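Trurlow Opens Its New Branch Library and Music Hall

TRURLOW, 3/17/18 — The doors of the Ornik Street Library and Music Hall are open, and the town of Trurlow could not be happier with its new neighbor. The building brings a lending library, a children's reading room, a local history room and a small performance hall together under one roof, on the site of the old bus depot between Ornik Street and the river path.

The project was designed by Kristiansen, the architecture practice that also drew up the town's plan for the riverfront. Nellatex was the general contractor.

Visitors come in through a tall glazed lobby that runs the full depth of the building, from the street on one side to the river path on the other. The library is to the left as you enter from Ornik Street and the hall is to the right. Each has its own lockable doors, so a concert can run late into the evening after the library has closed, and the library can open in the morning while a crew is still setting up next door. The lobby, the restrooms and the coffee counter serve both.

"People kept telling us they wanted a place where they could stay a while," said Zodwa Mthembu, project architect at Kristiansen. "So we put seats everywhere — along the windows, on the stairs, out on the terrace, even in the wall of the children's room, where there is a row of little nooks just deep enough for a kid and a picture book. I tried one myself and it was a tight fit, but I loved it!"

The library shelves stand low near the windows and taller toward the middle of the room, which keeps the river in view from nearly every reading table. A mezzanine above holds the local history room, with flat storage for maps and survey drawings that had been kept in the basement of town hall for many years. Two study rooms on the same level can be booked at the front desk or by phone.

The hall seats 40 in its rehearsal layout, with chairs drawn up close to the players, and many more when the folding bleachers are pulled out. It has a flat floor and no fixed stage, so it can be set up for chamber music, a school play, a dance class or a town meeting. 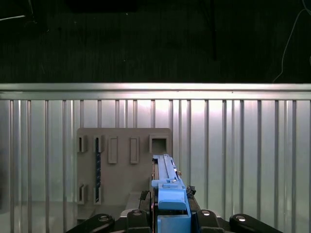
Getting the sound right took patience. The hall sits close to the rail line, and the design team wanted freight traffic kept out of the quiet passages. The walls were built as two separate layers with an air gap between them, and the floor rests on rubber pads set over the main slab. Large air ducts let the ventilation run slowly and softly. Nellatex built a full-size corner of the wall in its own yard before work began on the hall, so that the crews could practice the joints and the designers could listen to it.

"That mock-up was the best thing we did on the whole job," said Vratislav Štěpánek, site superintendent for Nellatex. "We built it, took it apart and built it again. By the time we got to the real wall, everybody knew where every screw went. The crew is really proud of that room, and they should be."

Construction started in July with the removal of the depot's paving and fuel tanks. Much of the brick from the depot was cleaned and put back to use in the garden walls along the terrace, and the old ticket window has a new life as the returns desk. The depot clock hangs over the lobby stairs. It was repaired by a local watchmaker and it keeps very good time.

Outside, the project added a planted terrace facing the water, covered bike parking and a short ramp that connects the Ornik Street sidewalk to the river path for the first time. People using wheelchairs or pushing strollers can now get from the street to the water without going around by the bridge. Rain from the roof drains into planting beds along the ramp, where native grasses and sedges have been set out and will fill in over the next few growing seasons.

Residents had a big hand in the planning. The design team received 1000 written comments during the open review and read every one. Several led to changes in the drawings, including the second door to the children's room, the sink in the craft area and the wide sills on the river side.

The library will be open until 7 in the evening on weekdays, with shorter hours on weekends. The first season in the hall includes concerts by the Trurlow school orchestras, a folk dance evening, and a run of open rehearsals that anyone may drop in on. A full schedule is posted in the lobby.

Groups that would like to use the hall may pick up a booking form at the front desk. Tours of the building, including the control booth and the local history room, can be arranged through the same desk. Drawings and project details are available to members of the press from the Kristiansen office on request.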